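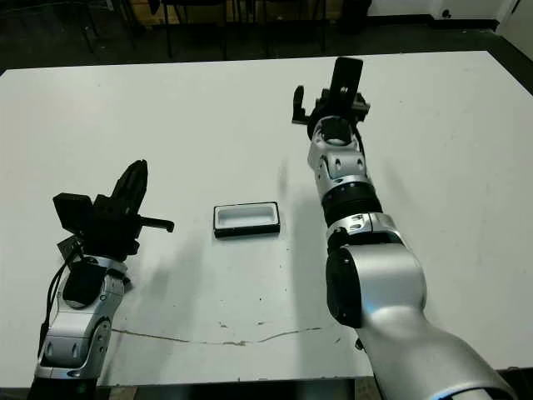 Manon Dhillon wrote in to say that she had read every gripper data sheet she could find and still couldn't tell which pair to put on her two arms, and would we please just tell her what it's like to use them. Fair enough, Manon! Your note got this whole page started, so make yourself comfortable.

Which grippers did you compare?
Two sets of parallel fingers, which we call the Kavura and the Nolia. We ran both on the same pair of arms at our Urnilham shop through most of June, with 100 tries per set on each task.

What did you ask them to pick up?
Mostly flat things with low sides, the sort of shape that looks easy until you try it. A phone box is a good test, as the fingers have to come down straight and close evenly or the whole thing skates away from you.

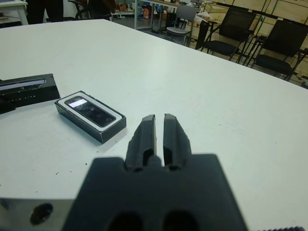 We also tried each object at several angles, and that's where the two sets parted ways. With boxes turned on the diagonal, the Nolia managed 59 clean picks and the Kavura only 33, though the Kavura was much nicer on anything lying square.

Do I need a wrist camera as well as a head camera?
If you can afford both, yes, please do. The head view is lovely for deciding which arm should go first, but it loses small objects behind the fingers.
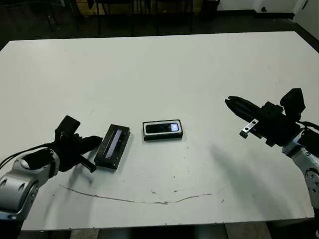
Glossy tops are another matter — they throw light back at either camera, and we ended up dimming the lamps and teaching the controller to look for the rim of the box.

How long does a finger swap take?
Nearly 14 minutes with recalibration, and longer the first time. Greenberg, the controller we use, remembers the offsets for each set, so save them under a name you'll recognize later. We didn't, and spent an afternoon sorting out which was which.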